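Notes from the Bead Table, April

Hello, stitchers and stringers!

I had a whole different topic planned for this month (it was going to be about crimp covers, and it still will be, one of these days) but then my thread order came in and I spent an entire evening winding and stretching and muttering, so thread it is. Specifically, thread for bead weaving, and why I've gone back on something I told a lot of you in class last fall.

What I said was that you could use one thread for everything. I believed it, too! I had been happily working my way through a giant spool of Vukus braid in smoke gray, and I'd used it on ropes, on cuffs, on bezels, on a fringe necklace with 1,121 seed beads in it (I know the number because I had to write it on the label for the guild show). It's strong, it doesn't fray, and it goes through a size 12 needle without a fight if you flatten the end with your pliers first.

Then I made the fringe earrings from the winter pattern and they stuck out sideways. Not a little bit, either. They looked like they'd had a fright. I took one apart and tried again with looser tension, and it was better, but it still had that wiry feel where each strand wants to go its own way. So I dug out an old bobbin of plain nylon, made the second earring with that, and it hung like water. I wore the mismatched pair to the grocery store just to see how they moved.

So I've been testing. I made the same little swatch of peyote and the same short fringe in four different threads, and I've been carrying them around in my pocket with my keys to rough them up. My thoughts so far, and please write back if yours are different.

The Vukus is still my pick for anything with crystals or bugle beads, which have those sharp ends that will saw through nylon before you've even finished the clasp. It's also what I'd give a beginner, as you can pull a knot out of it without shredding anything.

Kuster nylon is what I'm using for fringe and for any rope that needs to drape. You do have to stretch it before you start. Cut your length, hold both ends, and give it a good slow pull, and then run it over your wax twice. If you skip this your bracelet will grow on you after a week of wear and you'll see thread between the beads. Ask me how many of mine have done that! I cut mine shorter now as well, a wingspan and no more, even though it means adding thread more often.

The Brultura is new to me. Naa Frimpong brought it to the Sunday group and let us all have a few yards. It's a bonded thread with a slightly waxy feel straight off the spool and I loved it for right angle weave, where you go through the same beads over and over and want them to fill up nicely. I didn't love it in size 15 beads. By the third pass I'd broken two needles and a bead. The colors are gorgeous, though, especially the rust, and I'll be using it on the cube pendant I showed you in the last newsletter.

The fourth one was a no-name thread from the bottom of my drawer and it snapped in my pocket, so we'll leave it there.

A word about color while we're on the subject. I used to match my thread to the darkest bead. Notburga Hauser, who taught me herringbone and has very firm opinions, matches hers to whichever bead is transparent, and I've switched over to her way. With a clear or pale lined bead the thread shows straight through and changes the whole mood of the piece. Try it on a small swatch in gray and then in cream and lay them next to each other on your mat. I did it with my aqua lined beads and ended up ripping out 40 rows of a cuff I'd thought was finished. (I'm over it. Mostly.)

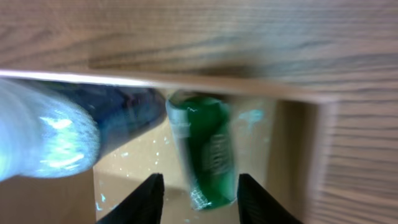

Wood grain, light edge to dark. There's a bead palette in those browns!

I've been pulling tubes for that, by the way. So far I have a matte bronze, a caramel picasso, something called toffee luster, and one tube of cream that I keep taking out and putting back. I think it wants to be a flat spiral, or possibly a wide striped peyote band with the stripes running the long way. If you have a favorite brown, tell me! Brown is hard to shop for online, and half of mine arrived looking purple.

Next class is the beginner herringbone rope, with nine places, and we'll be using the Kuster in sand. Bring your own needles and a lamp if you have one you like. I'll have Usham mats to borrow and plenty of wax. If you're already signed up, please don't pre-cut your thread, we'll stretch it together at the start.

And I really will get to those crimp covers. Send me your questions about them in the meantime, particularly if yours keep popping open at the seam like mine do.

Happy beading!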